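I've been meaning to write about my phone and my sleep since March, when I finally got tired of waking up with that heavy, cottony feeling behind my eyes. For years the phone lived under my pillow (I know, I know) and I'd be scrolling until well past midnight, telling myself it was only one more page.

My first try was a pair of amber glasses, which I wore faithfully every evening and kept sitting on. They may have helped a little! But I was still reading the news at 1 a.m., only now the news was orange. Then I bought a plain Sunport alarm clock and left the phone charging in the kitchen overnight, and that has made more difference than anything else I've tried.

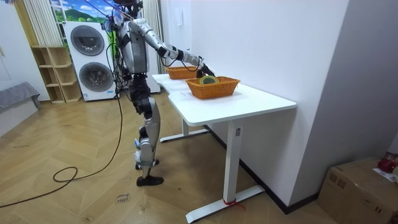
Dayana Galindo wrote back after my last post that she'd done the same thing and lasted 2 nights. "I missed my audiobooks too much," she said, "so now the phone sleeps on the dresser, face down, and I set the timer before I get into bed." I think that's a perfectly good arrangement, and if you live alone or have kids out late you may want to be able to hear it ring anyway.

The first week was the hardest for me. I kept reaching over to the nightstand in the dark, patting around for something that wasn't there, and then lying awake feeling silly. By the third week I was reading paper books again, slowly, and I've gotten through almost 70 pages of a novel I started ages ago. I do still wake up early some mornings, and I don't want to pretend my sleep is perfect, but the heavy feeling is mostly gone. Next I'd like to see what happens if I give up my afternoon coffee, though I'm not promising anything yet.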